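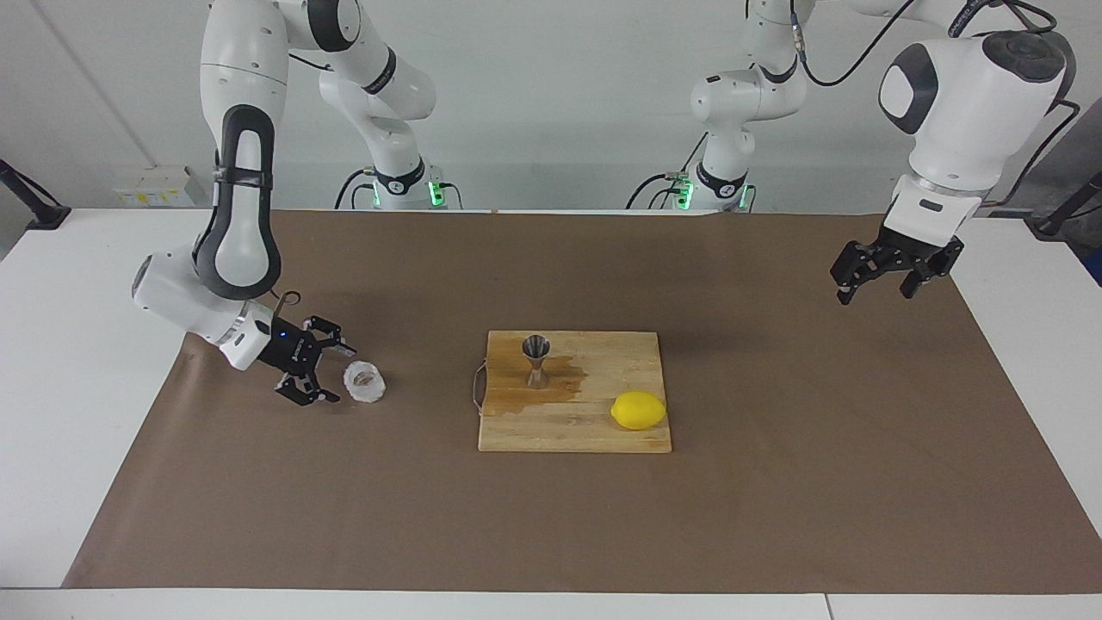 Has anyone else sat through Mosoditz yet?
Posted by reelcold, May, 9:40 pm

I caught it at the Felto last night, the small upstairs cinema with the heater that ticks, and I've been arguing with myself ever since. For anyone who missed the program notes, it's Emese Bodnár's essay film on the public laundries her grandmother worked in, built almost entirely from council footage and home movies with a voiceover on top. No interviews, no music until the last reel.

I loved the first hour. The bit where she reads out the price list over footage of an empty car park had me grinning like an idiot, and I reckon the four-minute shot of the drying yard is the best thing I've seen on a screen this year. Then it sort of wanders off? The Vincze section (the factory town, with all the maps) felt like a different film had been spliced in. Keen to hear if it clicked for anyone.

---
pattimelt wrote:

It clicked for me! I think the Vincze stuff is where she finally admits she's making it all up a bit. Up till then the narrator says "my grandmother" every second line, and once the maps come in she stops saying it. I went back a second time just to check, and she says "the woman" from there on.

The voiceover did annoy my partner, who said it was like being read a lease.

---
doublebill_dan wrote:

Going to be the grump here. I've watched a lot of these and the flat voice over old footage is getting to be a house style. You take some grainy film, you read a list over it, you leave a long gap and everyone in the foyer says "rigorous". Hertta Nurmi was doing this with Pronik years back and hers was funnier and half an hour shorter.

Also the grading on the home movies looked off to me, very orange.

---
reelcold wrote:

Dan, I knew you'd bring up Pronik, haha. Fair call on the length, but Pronik is a film about one street and it never leaves it, so of course it's tighter. I'd take a messy film with that drying yard in it over a neat one. The orange I didn't mind, I assumed that was the stock.

pattimelt, now I want to go again and listen for "the woman". I completely missed that.

---
doublebill_dan wrote:

It could be the stock. The council reels didn't have it though, and they're meant to be from the same years. Looked to me like somebody pushed the colour so we'd know which bits to feel warm about.

---
ushers_torch wrote:

I was at the session with the Q&A. Bodnár said she had 300 reels to go through and used nine, and the voice is her own, recorded in a wardrobe. Someone asked about the maps and she said she'd cut them twice and put them back both times. Didn't say why. She was a good sport about a very long question from the back row.

I'm with Dan on the colour, for what it's worth. Disagree on Pronik, which I found a slog.

---
doublebill_dan wrote:

A slog! It's got the pigeon scene in it!

---
Comments

mezzanine_mo: Is it on anywhere else? I'm out in 2603 and can't get to a late session.

ushers_torch: Felto has a matinee at 2 pm, same room upstairs. Bring a jumper.

pattimelt: Seconding the jumper. And stay for the credits, the price list comes back.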